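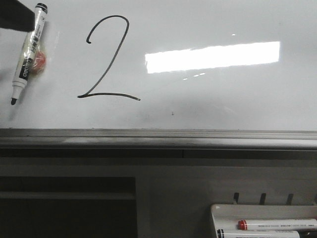
A two on the board, and the marker still out.

So I've been teaching a robot to write numbers. Well, one number. I've been at the two for most of March now, and I have opinions about the two that I did not have in February!

For anybody new here: I got a spot in the evening sessions at the Prestenura workshop over in Brirkthorpe, where they let regular people drive the arm and record demonstrations. You sit at a little desk with a hand controller, you move, the arm moves, and the whole run gets saved. Then all those runs get fed into training overnight and in the morning you find out what kind of teacher you are. (A messy one, in my case. My third grade teacher could have told them that.)

I figured a one would be the place to start, but the folks running it wanted the two first, and after a few nights I got why. A one is just a line. A two has that loop at the top, then the long slide down to the left, and then you have to change your mind completely and go right along the bottom. Every part of that is a different feeling in your wrist. The slide is lovely. The loop I can mostly do. The bottom line is where I fall apart, mine always want to droop at the end, and I've decided that's my style and I'm sticking with it.

The hard part is pressure. When you write by hand you don't think about how hard you're pushing, your fingers sort it out. With the controller I get no push back at all, so I'm going by what I see on the screen and what the line looks like. Too light and the ink goes patchy. Too heavy and the tip drags and squeaks and you can hear everybody in the room wince. I erased so many twos the first week that I started seeing them when I closed my eyes.

My count so far is 156 saved runs. The goal they gave me is 600, and there's a lady two desks over who is shooting for 900 because she's doing sevens too, with the little crossbar, show-off that she is. I do four sets a night with a break in between, because past that my hand gets lazy and I start cutting the top of the loop flat. They told me lazy runs are worse than no runs, so I toss those. It hurts every time!

One thing I had to unlearn was fixing my mistakes. If I started the curl too low I used to scoot back and go over it, like you would on a birthday card. Don't do that. The arm learned it from me, and for two days it would write a two and then go back and fuss at the top of it. I laughed so hard, and then I had to throw out a whole night of work.

I drive home through Pralalbridge afterward with my fingers still twitching on the steering wheel. My own handwriting has gotten better, by the way. My grocery list is gorgeous now.

Next up is the three, which is two loops, so pray for me. If any of you have done this kind of thing with a heavier controller, tell me in the comments whether it helped with the pressure, I'm thinking of asking to switch.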